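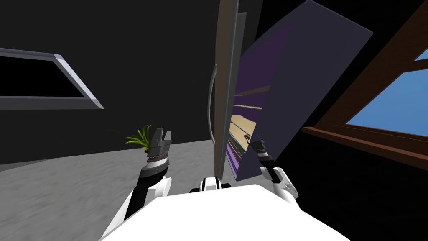

Why does the sound in the Follcombe Gallery listening room drop out partway through the loop?

The Delo player is reaching a damaged section of the audio file and skipping to the next cue. A fresh copy of the file fixes it, and the log is below if you want the whole hunt.

Ticket 1682: Silence in Naseri sound piece, Room 13
By Shahla Ghasemi
31/05/2018
Print this page | E-mail this page
Status: closed

Reported: Front desk says the Naseri piece goes quiet for a bit, then the choir comes back in at the wrong spot. Visitors think it's part of the work (a couple of them loved it!).

First go: Restarted the player and sat through the full loop. Sound dropped at 339 seconds, all speakers together. Gorgeous piece, by the way, I'd never heard it right through before.

Second go: Swapped the power lead and reseated the output cable. Same drop, same second. That was really good news, as a loose cable is never that punctual.
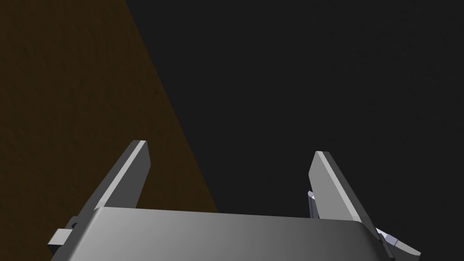

Gripper from behind, both fingers raised.

Third go: Checked the Rurneo amp. Level lights stay on and its own test tone plays beautifully, so the amp is off the hook. Volume had been knocked up a touch on the left side and I've put it back to the artist's mark.

Fourth go: Played the file on my laptop through headphones. Dropout at 339 again! So it's the file. The copy on the player is also smaller than the one in the studio's folder, which I should have looked at first. 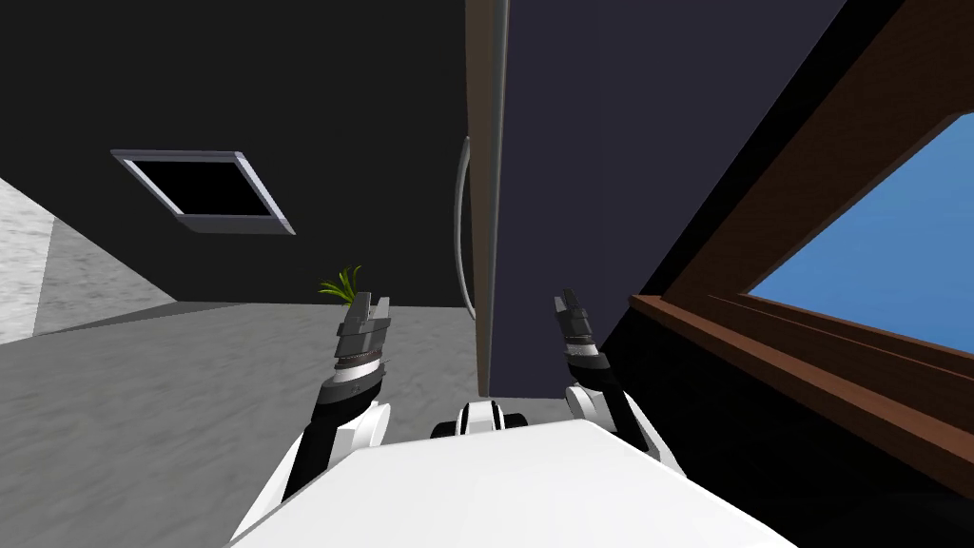 I rang the studio and they sent a new master that same afternoon. Copied it over, compared the sizes (they match this time) and ran the loop twice from the bench with the lights down. No gap either time, and the low notes around the choir entry are so much fuller than I remembered.

Still to do:
- Keep a spare copy on the blue stick in the desk drawer
- Change the fade setting from 3000 ms back to what the artist's notes ask for, once the studio confirms the number
- Relabel the speaker leads before the August changeover

If it goes silent again, please write down the time on the player's display before you restart it. Reopen this ticket and I'll come up.

Related tickets
Projector fan noise in the film room
Delo player won't start on the timer
Headphone hooks, upstairs corridor
Rurneo amp: resetting after a power cut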